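Is the Zultus tabletop kit worth it for a school makerspace?
Posted by Abla Hamdan, 3 October 2023

Hello everyone, and thank you in advance to whoever has the patience to get through this, because I do tend to go on.

I run the after-school workshop at a middle school and this year I have finally been given a little money to spend on robotics. I've got 26 kids signed up, ages eleven to thirteen, and most of them have never touched anything more mechanical than a bicycle. A parent pointed me to the Zultus tabletop kit from Zesico, where you get a small arm, a straight pushing rod, a clip-on gripper, a set of colored blocks and the software with the lesson cards. The price I was quoted is $2439 with the school discount, or $3323 if we add the overhead camera and the second year of support.

What I'd love to hear from people who have lived with one is this. Is the block pushing part really enough to keep children busy for a whole term, or do they get bored after two afternoons and want it to pick things up? Is the setup something a reasonably handy adult can manage alone? And do we need the more expensive bundle, or is that the kind of extra that sits in its box until somebody cleans out the closet?

I should say that I'm comfortable with a screwdriver and a spreadsheet and not much beyond that. I did try to get through the manual on the Zesico site and I got as far as the chapter on coordinate frames before I had to make myself a cup of tea. We have a good solid table, a locked cupboard and two laptops that are a few years old but still going strong. I also looked at the Sundine kit, which is cheaper, but it comes without any lesson material at all and I'm afraid I would be making it up as I went along.

Any experience at all would be so welcome, good or bad!

Abla Hamdan

Deepika Mathew
Hi Abla, what a lovely project, and your kids are lucky to have you. I've had the Zultus at our library learning room since April, so I've had enough time to get past the honeymoon and into the part where I know which screws come loose.

Let me start with the pushing, as that was my big worry too. The rod looks like the dull option when you open the box. Everyone wants the gripper! But I would really encourage you to leave the gripper in the box for the first few weeks. With the rod, a child types in two points, the arm goes down, moves from one to the other and comes up, and whatever was in between gets shoved along. They understand it right away. Then they try to push a star into a corner and it spins off sideways, and suddenly you have a table full of children arguing about where the middle of a star is. I have had groups spend an entire session on getting one block next to another block of the same color, and they went home cross that we had to stop.

The lesson cards are decent. There are 19 of them and I would say the first half are very good, with the later ones assuming rather more math than my younger ones have. Cards that ask the kids to sort by color are the favorites here, followed by the one where you write instructions for another team and they have to carry them out exactly as written (bring earplugs for that one). I rewrote a couple of the later cards in plainer words and I'm happy to send them to you if you message me.

About the setup. Yes, you can do it alone, but give yourself a full afternoon and don't plan to do it with the children watching. The arm has to be fastened to something that doesn't move, and a folding table won't do. Then comes the calibration, where you bring the rod to each corner of your work surface in turn and save the position. Take your time with this. I rushed it the first time and the rod came down a little too low on one side and left a scratch across the board that is still there, and every new group asks me about it. What I do now is slide a piece of card under the tip at each corner and stop when it just begins to drag. It's a homely method but it has worked well for me ever since.

One thing I didn't expect is how much the surface matters. We started on a rubber mat, which seemed sensible and quiet, and the blocks stuck and tipped over when they were pushed. A smooth wooden board is much nicer. I lay mine on top of the bench and the blocks glide quite happily on it.

As for the camera bundle, I bought it, and I'm fond of it, but I wouldn't tell you that you need it. We went a good two months without plugging it in. The kids measured with rulers and wrote down the positions by hand, and I think they learned more that way. With the camera the software finds the blocks for you, which is very impressive to visiting grandparents and takes away most of the thinking. It also gets confused when the sun comes through our big window in the late afternoon, so I pull the blinds. If your money is tight I would put the difference toward a second set of blocks and a proper metal bench top with holes in it to bolt things to.

Your laptops are probably fine, by the way. One of ours is old enough to be in your class and it runs the program without complaint, though it takes its time starting up - I switch it on before I hang up my coat.

Good luck, and do come back and let us know how you get on!

Dardo Ledesma
Get the cheaper bundle. Had one for a year. The arm is fine, the cables are too short, buy an extension. The gripper that comes with it is weak and drops the rounder blocks, and Hattar sells a better one that fits if you change the collar. Support answered me in three days, which was okay but not when you have a class waiting.

I don't know the Sundine so I can't compare.

Samira Saliba
I hope you don't mind one more voice, Abla. I'm a retired shop teacher and I help out with the Zultus at my old school, and I agree with nearly everything Deepika has said, especially about waiting with the gripper. Where I'd differ a little is on the camera. If you have any children who struggle with reading a ruler or with writing numbers down, it can be a real kindness to them. We had a boy who wouldn't go near the measuring but was perfectly happy to tell the arm "blue to blue" once the software could find the pieces, and by the end of term he was the one showing the others how to set up a push. So it depends on your group, and you know them and I don't. You could always ask Zesico if they will let you add it later at the bundle price. They did that for us, although I had to ask twice and be very polite the second time.

With as many students as you have, I'd think hard about how to split them up. One arm means one team at a time, and the others need something to do with their hands. What has worked for us is a paper version of the table. I drew the board on big sheets of grid paper and the waiting teams move cut-out shapes with a pencil, pretending to be the rod, and write down the points as they go. When it's their turn they already have a plan to type in. It cuts down on the elbowing enormously, and they find out very quickly that paper slides differently from a block!

Some small things that I wish I had known. Keep the emergency stop on the children's side of the table and have each of them press it once at the start, so that it isn't a mystery. Keep long hair and hood strings tied back. Start with the blocks well apart from one another, because a crowded corner is hard even for a grown-up to sort out with a single straight rod, and the little ones get discouraged. Begin with one piece standing by itself out in the open, let them move it a short way, and add the others as they gain confidence. And check the bolts every week or so. Ours work themselves loose with all the back and forth, and the first you know of it is that every push lands a little bit off and the children start blaming each other's typing.

I'm adding a picture from our table so you can see the sort of thing your teams would be working on. Shadi Twal, who shares the group with me, likes to mix the shapes up at the start, and the heart is the one they all fight over.

Write to me any time if you would like the grid sheets. They're nothing fancy, but they print well on ordinary paper if you tape four together.
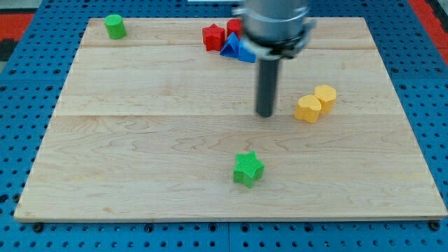 The pushing rod just over the board, with the green star out by itself and the two yellow blocks side by side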